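Belegreife ist keine Frage des Kalenders

Der Estrich liegt, der Bodenleger steht bereit, der Bauherr fragt nach dem Termin. Für die Sachverständige, die beim Ingenieurbüro Kulero Feuchteschäden an Bodenkonstruktionen bearbeitet, beginnen viele ihrer Akten mit dieser Konstellation. „In der Ausschreibung steht eine Wartezeit in Wochen. Die sagt etwas über den Bauablauf aus, über die Restfeuchte sagt sie nichts“, erklärt sie.

Maßgeblich ist für sie die Messung nach der Calciumcarbid-Methode. Das Prüfgut wird aus dem unteren Bereich des Querschnitts entnommen, zerkleinert, eingewogen und in der Druckflasche mit Calciumcarbid umgesetzt. Der Gasdruck ergibt den Wassergehalt. Bei unbeheiztem Zementestrich legt sie 2 CM-Prozent als Obergrenze zugrunde, bei beheizten Konstruktionen einen niedrigeren Wert. Elektronische Geräte lässt sie nur zur Vorauswahl zu: „Damit finde ich die feuchteste Zone. Eine Freigabe unterschreibe ich auf dieser Grundlage nicht.“

Als Fehlerquelle nennt sie zuerst die Entnahme. Wer nur die obere Hälfte aufstemmt, misst die trockene Schicht. Ebenso häufig fehlen bei Heizestrichen markierte Messstellen. „Dann wird entweder neben der Dokumentation gestemmt oder gar nicht. Beides landet später bei mir.“

Ausführlich schildert sie ein Objekt in Porance: 1.674 Quadratmeter beheizter Zementestrich, aufgeteilt in mehrere Abschnitte. Die Heizung war nach Protokoll gelaufen, die Lüftung jedoch über Nacht geschlossen geblieben. An den Innenwänden lagen die Werte deutlich über denen der Fensterseite. Der Bodenleger meldete Bedenken an, die Verlegung wurde verschoben, die Trocknung mit Kondensationsgeräten fortgesetzt. 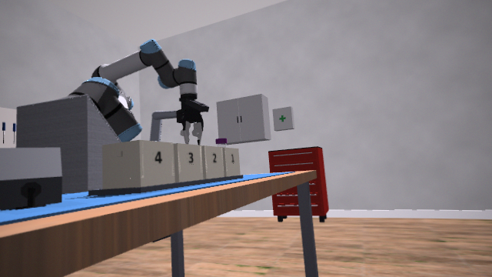 Masetura | Bauwesen und Technik
Text: Fachredaktion Boden
Ausgabe Oktober

Von beschleunigenden Zusatzmitteln hält sie wenig, solange die Dosierung nicht dokumentiert ist. „Ich bekomme ein Datenblatt und einen leeren Kanister. Welche Menge im Mischer war, lässt sich daraus nicht ableiten.“ Sie verlangt Mischprotokolle je Charge.

Nach technischer Trocknung schaltet sie die Geräte ab und lässt 48 Stunden vergehen, bevor sie erneut prüft. In dieser Zeit gleicht sich die Feuchte im Querschnitt teilweise aus. Das Ergebnis trägt sie mit Messstelle, Einwaage, Druck und Raumklima ein; der Bodenleger erhält eine Kopie vor Beginn der Grundierung.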